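Home | Notebook | People | Archive

Team notebook, January, just after 4 pm

Right, writing this up before I forget it all. I sat in on the Provberg managers' meeting again (third one this winter!) to see where the time goes, and I'm more confused than when I started, but in a useful way.

The pack was 55 pages. I asked Nestor Tiongson afterward how much of it he'd read and he said the front sheet and anything with his name on it, which is fair enough, I'd do the same. They spent most of the first hour on room bookings and the parking permits – 401 of them, all needing renewal – and then the Dulora contract got squeezed in right before lunch. That's the one big decision on the whole agenda! People were already putting their coats on.

So my idea for next time is to flip it. Dulora-type items first, while everybody's awake, and the routine reports go out by email with a reply-by date. Nestor likes it. Claeys is lukewarm because her group only gets airtime through the reports, and I do see that (note to self: talk to her properly, maybe give each group one open slot a month).

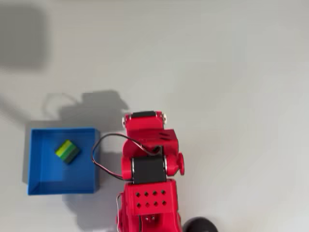
The other thing I want to try is a spending line. Right now a request for 2,472 dollars went all the way up to the full meeting and took fifteen minutes. If managers could sign off anything under 2,000 on their own, we'd at least clear out the small stuff, though that one would still have come through, grr. Maybe the line's too low. Wostus set theirs higher and I need to ask how they picked it.

Still to do: type up my timings, send Nestor the draft agenda, find out who owns the action list these days.

Last updated: January
3 comments | 2 shares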